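**Handout 8: morning start-up of the two-arm table**

2022-02-23, notes by Nathalie Goossens

Last time we took a joint apart. Now comes my favourite part, bringing a whole cell up from cold! Work in pairs, one at the pendant and one at the table, and swap over halfway.

### Before power

- Run a hand along each cable from the base outwards. Any connector that turns under your fingers gets tightened now.
- Look for loops that could snag when the arm swings. The gripper lead needs slack at the wrist, but it mustn't reach the elbow.
- Brush the table cover. Grit gets into the finger slides and you'll hear it for weeks.
- Check the mounting bolts against the paint marks. If a mark has shifted, stop and fetch Pieter Hermans.

### Power and homing

Switch on the right arm first, wait for its base lights to settle on green, then do the left. Home them one at a time at low speed. Left and right are the robot's own, so if you stand facing the bases they're swapped round (everyone gets this wrong once, me included).

### Gripper check

Open and close each gripper 52 times with nothing in it, then write the last closing position in the Jornano log. Shahram Ranjbar has 344 entries in there already, and the slow drift as the fingers wear is lovely to see on a plot.

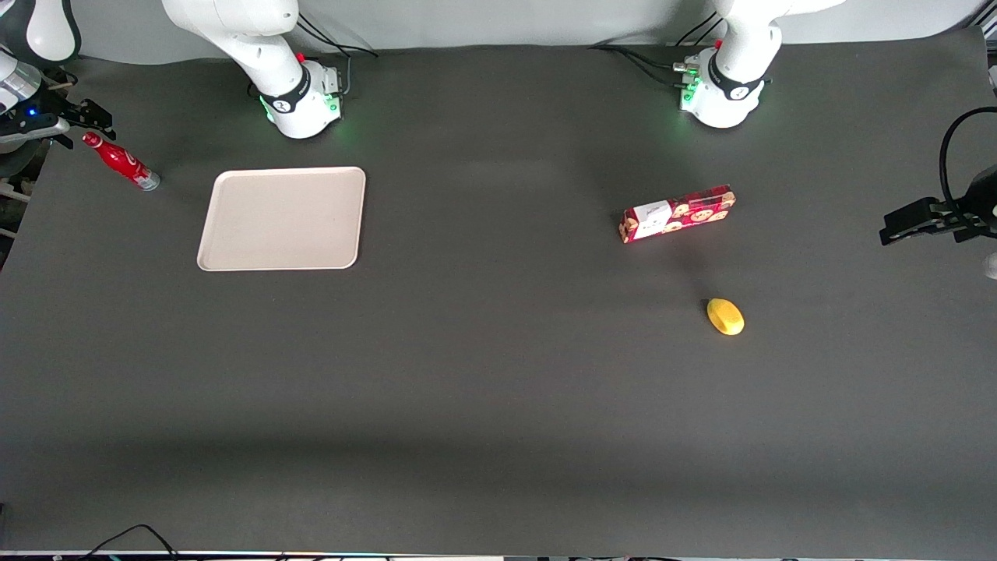 **Kindden Technical School – Department of Automation and Maintenance**

For the reach test, put out a few things of different shapes: the cola bottle on its side, the beige tray, the red cookie box and the little yellow fruit shape. Keep them well apart. Bring each gripper in from its own side, a little above the table, and stop 200 mm short of the first object. Then creep.

The bottle is the fun one, as it likes to roll. Try it across the middle first and then nearer the cap, and note which grip you'd trust.

Log sheets go to Thijs Van Dijk before the next practical. Read the section on brake release beforehand.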